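Stumia pushing FAQ

Why does the arm push blocks instead of picking them up?
I get this one a lot! Pushing is messier, and that's the fun of it. Our method learns from 2,317 short pushes, each one paired with a plain English instruction (Leonilde wrote most of those, bless her).
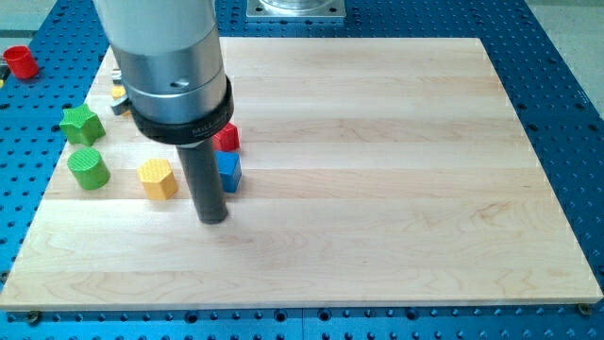
Does it cope with new wording?
Mostly, yes. We gave it 100 instructions it had never met and it managed 842 pushes before I had to step in twice. "Nudge" still throws it, and I'm working on that.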